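Chapter 13: Working as a Production Duo

13th January
By Glykeria Kourkoulas
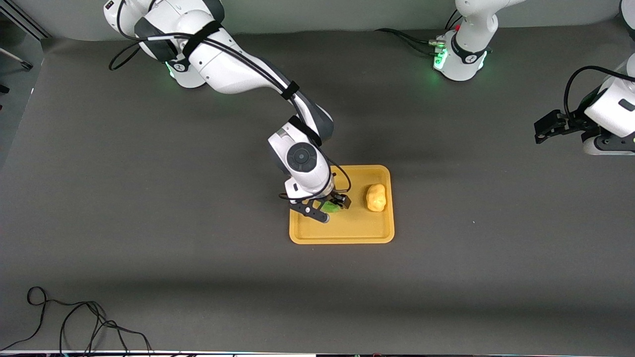 Most dance records credited to a pair began with one person at the keyboard and the other listening. In this chapter we look at how two producers split a track between them, starting with the drums. Our main case is Tullholm, whose single "Brurno" grew from a 2-bar loop into a club hit. Read the section on swing before you try the exercises.

We use cookies to remember your place in the book.

Copyright Rothe Music Texts | Contact | Back to top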